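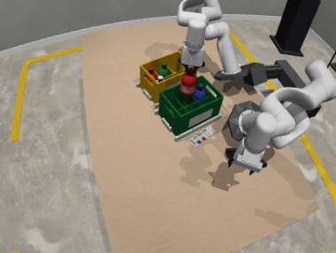

Yellow crate with the thin dividers, green one next to it.

Crates or cardboard for cider in the basement?

pressday_pete
Posted 9/20/18

We press our own apples and this year we have more full bottles than we have ever had. Up to now I kept everything in the cardboard cases the empty bottles came in. The basement is damp on the north wall and the bottoms of the cases go soft by spring. Last March one let go on the stairs and I lost nine bottles of the Rernia cider, which was the good one.

We have 144 bottles to put away. I am deciding between plastic crates, new cardboard, or building a proper rack along the dry wall. The bottles are mostly green glass with a crown cap, plus a few clear ones with swing tops. Everything gets stored upright.

Questions:
Do you use crates with dividers or without?
How high do you stack?
Does anybody regret going to plastic?

---

oakandash
Re: Crates or cardboard for cider in the basement?

Plastic with dividers. I switched in August three years ago and would not go back. You can hose them out, mice leave them alone, and if a bottle blows the mess mostly stays in one crate.

I stack four high for full bottles and that is my limit. They might hold more, but I don't want to lift a full crate over my chest.

Use one color per year if you can. I had everything in the same gray crates at first and ended up drinking young cider by mistake because the tags had fallen off.

---

mrs_quince
Re: Crates or cardboard for cider in the basement?

I'm going to disagree with the dividers. They are fine if all your bottles are the same. Mine are not. Swing tops are wider at the shoulder than you think and they jam, and then you are pulling on the neck to get them out. I bought six divided crates and cut the dividers out of four of them with a hacksaw blade.

Without dividers you put a sheet of corrugated cardboard between the rows. It costs nothing and you can change it when it gets dirty.

---

oakandash
Re: Crates or cardboard for cider in the basement?

Cardboard between the rows in a damp basement is what he is trying to get away from.

---

mrs_quince
Re: Crates or cardboard for cider in the basement?

It isn't holding any weight there. It can get as soft as it likes. I change it once a year when I bottle.

---

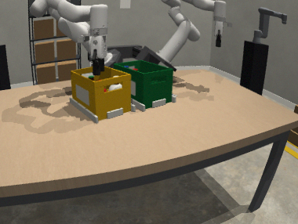
The two colors side by side on a table top.

tinroof_farm
Re: Crates or cardboard for cider in the basement?

We sell at the Drorncombe market so we move bottles every week, and what I care about is the handles. Get crates with a real slot in the end wall and try it with your work gloves on before you buy a stack. Some of the cheap ones have a lip with a sharp mold line and it will cut your fingers with a full load.

Yellow for still and green for sparkling is what we do. It works fine until somebody is in a hurry. We also write the press week on a strip of masking tape on the short end, where you can read it when they're stacked.

On brands, Stirholm crates have held up well for us. The corners are thick. The no-name ones from the farm sale cracked the first winter in the unheated shed. Hämmerli carries them in town but you have to ask, they keep them out back with the fruit trays.

---

pressday_pete
Re: Crates or cardboard for cider in the basement?

Thanks, this is useful. What did you pay at Hämmerli? I was quoted 13 dollars a crate by a mail order place and then shipping on top.

---

tinroof_farm
Re: Crates or cardboard for cider in the basement?

Less than that, but we bought a lot of them at once and it was before they raised prices. Call and ask if they have any with scuffs. Scuffs don't matter in a basement.

---

cellarstairs
Re: Crates or cardboard for cider in the basement?

Nobody has answered him on the rack so I will. I built one. It's 2x4s and plywood, 3 shelves, screwed to the wall studs on the dry side. It holds everything and I can see every label without moving anything.

The problem is getting the bottles to it. With a rack you carry them down by hand or in a box, then unload, then do the same thing backward when you want a case for a party. I now keep crates on the rack shelves, so I paid for both. If I did it over I would buy the crates first, measure them, and then build shelves to fit. My middle shelf is one inch too low for a crate with swing tops in it and I use it for paint.

Keep the bottom shelf off the floor too. Even in a dry corner the concrete sweats in summer.

---

mrs_quince
Re: Crates or cardboard for cider in the basement?

Agree on measuring first. And measure with a bottle in the crate, standing up, cap on.

---

oakandash
Re: Crates or cardboard for cider in the basement?

For keeping crates off the floor I use pallet boards laid flat, two per stack. You don't need anything fancy. Air has to get under there. Check that the crate feet don't fall in the gap between the boards, mine did on one side and the stack leaned for a month before I saw it.

One more thing on sparkling. If you are at all unsure whether it finished fermenting, don't stack it. Leave it one layer deep with a blanket over it and open a bottle every couple of weeks. I know people who skip this and I don't go in their basements.

---

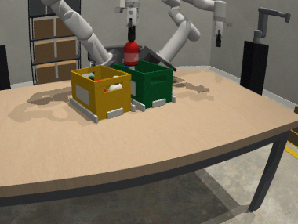
What I ended up doing

pressday_pete
Re: Crates or cardboard for cider in the basement?

Update for anybody who finds this thread later. I went to Hämmerli and got Stirholm crates in two colors, with dividers. The swing tops do jam, so mrs_quince was right about that. I pulled the dividers out of two crates for those and left the rest alone. On mine they unclip, no saw needed.

Stacked three high on boards along the dry wall. No rack for now. I may build one over the winter once I know how much we keep from year to year. The leftover cardboard went in the garden under the wood chips.

Labels are masking tape on the short end as suggested. I used a paint marker because the regular marker faded on the old cases.

---

cellarstairs
Re: Crates or cardboard for cider in the basement?

Good. Take the crate measurements now and write them on the wall where the rack would go. You will lose the piece of paper.

---

tinroof_farm
Re: Crates or cardboard for cider in the basement?

How is the Rernia this year? Ours came in early and very sharp — we ended up blending most of it.

---

pressday_pete
Re: Crates or cardboard for cider in the basement?

Sharp here too. I kept two crates of it unblended to see what it does by next summer.

Thread viewed 3890 times

Related threads
Getting labels off used wine bottles
Crown caps or swing tops for sparkling cider
Damp north wall: paint it or leave it?
Rernia apples dropping early
How long does bottled apple juice keep?
Cleaning a rack and cloth press after the season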